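Workshop Tips for the Gripper Project

These notes come from the after-school robotics club at Huvley. Most of them were collected by Kazue Yagi and Elvira Carhuamaca while we were getting our hand-held grippers ready for the November meet.

Cover your work area with a large sheet of white paper before you start. Small screws show up well on it, and you can pencil notes next to the parts you take off. Change the sheet when it gets greasy.

Check the fingertip pads before each session. Scuffed edges are fine. If a pad rocks when you press on it with your thumb, take it off and clean the seat underneath.

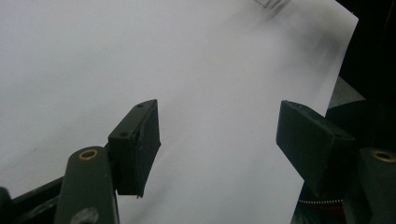
Tighten screws by hand and stop when they feel snug. Plastic threads strip easily – if one does, tell Elvira and she will print a new part. Printing takes 7 hours, so don't leave it for the last night.

For rough pads, use 800 grit paper with a little water. Wipe the dust away with a damp cloth and let the pad dry before it goes back on.

Wash your hands before handling paper or cloth practice pieces. Oil from the joints gets on everything.

Screws go back in the Plateck box, sorted by length. The 16 mm ones have their own drawer.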